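The folding table, the basket and the cloth — gallery

Put together in a hurry by Somkiat Jitpraphai
15 December 2021

Quick page this one, proper write-up to follow when I get a minute. People kept asking what the set-up looks like for the folding corner at Intarasuk, so. Table, basket, cloth. Not much else to it.

Pale wood top, grain you can see, bit of a shine to it under the lights. The cloth and the yellow-green basket are in the second one.

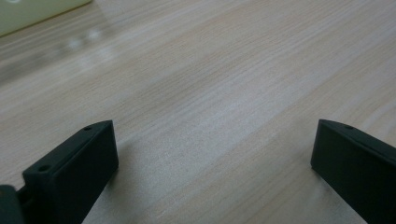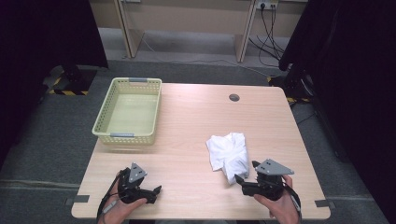

The table

Light wood, cable hole near the back edge. I'd have gone without the hole but that's how they come. Ordered from Stallberg back in March, it took two goes to get the right top sent. First one was far too dark, white cloths looked fine on it but everything else vanished.

Wipes down easily. Damp cloth then a dry one, go with the grain or you get smears. No spray polish please!! Somebody did that once and things slid about for a week.

Carpet underneath, grey. Good for the feet if you're stood there a whole afternoon. Bad for fluff.

The basket

Plastic, holes all over the sides, grey clips at the ends. Empty to start with — folded things go in as you finish them, so keep it on the left and lengthwise. Tried it the other way round, elbows in it constantly.

Wokon do these in a few sizes. Ours were 459 for the lot with delivery, 13 baskets, three of which went straight upstairs and have not been seen since. If you have one, bring it back.

Rinse every so often. The holes collect lint, old toothbrush gets it out.

The cloths

Plain white. Start from a heap, always, never from a neat pile, otherwise your not practising anything. Pick up, find a corner, find the next corner, shake, lay flat. Half, half again. Smooth with the side of the hand and into the basket.

We have almost 200 now, counting the ones from Jaslow, which are thinner and a pain to get square. Mix them in anyway.

Wash at warm, no softener. Softener makes them slippy and they wont hold a crease.

Odds and ends

Best anyone has managed is 55 cloths before tea. Not me.

Lights — yes they reflect off the top, yes I know, moving the table a foot back helps a bit. Will try a mat in the new year.

Spare cloths are in the tall cupboard, bottom shelf, behind the kettle box. More pictures when I've sorted them, along with the shirts and the towels.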